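How a gripper grabs stuff
Ginska build page for kids, updated 6th May

Ever tried picking up a sock with two rulers? Try it. Hard, right? That's pretty much what a robot hand has to do.

We started ours in January at the Buvham shed. It's the hand-held kind, so YOU are the arm. Squeeze, and the fingers close. Let go, they open. Some bars and pins in between pass the push along. Those bars are called a linkage. Same idea as kitchen tongs, just with more joints.

Weighs 300 grams. Took us 25 tries to get the fingers closing evenly. Lots of filing. Lots of colourful words.

Hard things are easy. A block keeps its shape. Cloth doesnt, it squashes and slides away. So go for a fold. Fingers either side, then close slow.

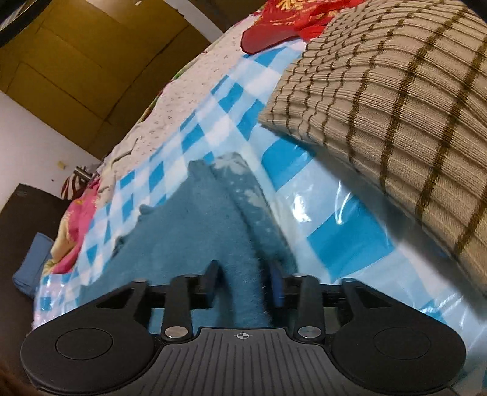

Kev asked if stronger fingers would fix the slipping. Sometimes, but grip matters more then strength, so try rubber on the tips first. An old bike tube works, get a grown-up to cut it.

Next up, the motor. Mind your fingers with that one.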